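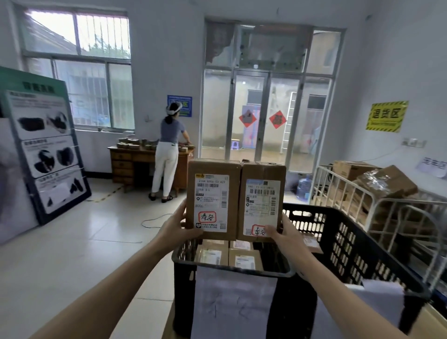
Labelling cartons for a small stockroom

Once a stockroom passes a few hundred cartons, searching by memory stops working. The method below uses a location code, a printed label and one spreadsheet. It suits a shop, a clinic store or a parts room with a single entrance.

14 shares | 3 comments

Step 1. Fix the location code

Use three elements in this order: bay, shelf, position. Bay is a letter, shelf is one digit, position is two digits with a leading zero. C-2-11 is bay C, second shelf up, eleventh position from the left. Leave out the letters I and O, which are misread as numerals. Don't put the product category in the code. Categories change and the shelving doesn't.

Step 2. Label the shelves first

Fix shelf labels to the front lip, centred on each position. Wipe the lip with methylated spirits and let it dry before applying. Number from the floor up, so a shelf added later goes on top without renumbering.

Step 3. Set up the sheet

One row per carton, with columns for carton number, location, contents, quantity and date in. Carton numbers run in sequence and are never reused. Format the column as text or the leading zeros will disappear. Our own sheet at Cledby stood at 2688 rows in March and still opens without delay on an old laptop.

Step 4. Print and apply

Print the carton number in characters at least 11 mm high, with the barcode underneath. Code 128 handles letters and digits. Keep a clear margin at both ends of the bars. Place the label on a short side, flat, away from tape and seams. Strike out any old carrier barcodes with a marker so the scanner can't pick them up.

Step 5. Check

Scan one bay a week and compare it with the sheet. Correct the sheet on the spot.

Reet Rimkutė
Apr 21, 2022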